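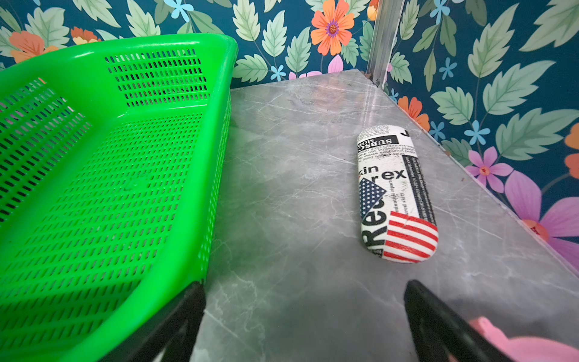 *Figura 1. Vista da câmera do punho, com a garra aberta entre o cesto verde e o estojo.*

## 4.3 Ensinar uma tarefa por controle remoto

Agora que a sua bancada Torkula já está montada e calibrada, chegamos à parte de que quase todo mundo gosta mais: conduzir os braços com as próprias mãos e deixar que o sistema aprenda com você. Não tenha pressa. As primeiras demonstrações costumam sair meio tortas, e tudo bem, elas podem ser apagadas depois.

1. Ligue o par de comando Holzer e espere que os braços da bancada acompanhem a posição dos punhos. Se aparecer o código 2301, volte os punhos ao descanso e comece de novo, com calma.
2. Abra a imagem do punho na tela e aproxime a garra de um objeto qualquer, como o estojo de óculos da Figura 1. Os dois dedos precisam aparecer na borda inferior. Se só um aparecer, reajuste o suporte (seção 3).
3. Crie uma tarefa no programa Eten e escreva uma frase curta, do jeito que você falaria com um colega: "colocar a rede de espuma no cesto verde".
4. Pise no pedal para gravar, leve a garra até a pilha de redes na bandeja, feche devagar e levante uma só. Vale subir um bom tanto antes de andar para o lado, para passar com folga por cima da borda do cesto.

 > **Nota:** a rede de espuma é leve e cede ao aperto, então confie mais na imagem do que na resistência que você sente no punho.

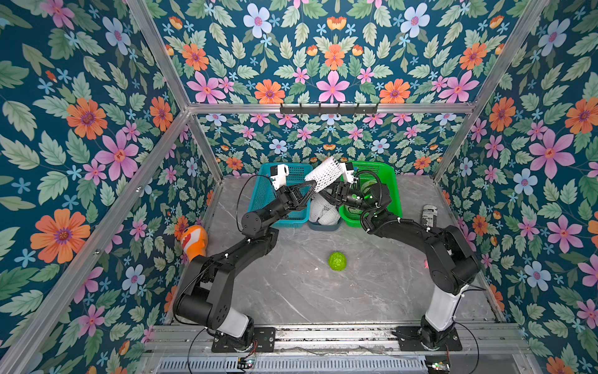 5. Solte a rede sobre o cesto, recue o braço e pise de novo no pedal. Grave pelo menos 3 demonstrações antes de mudar os objetos de lugar.
6. Reveja cada gravação e apague aquelas em que você hesitou muito ou esbarrou em alguma coisa.

> **Cuidado:** os dois braços alcançam o centro da mesa. Enquanto conduz um deles, deixe o outro recolhido e mantenha as mãos fora da bancada até a luz do pedal apagar.

Para enviar as gravações ao servidor Wuvville, siga para a seção 4.4.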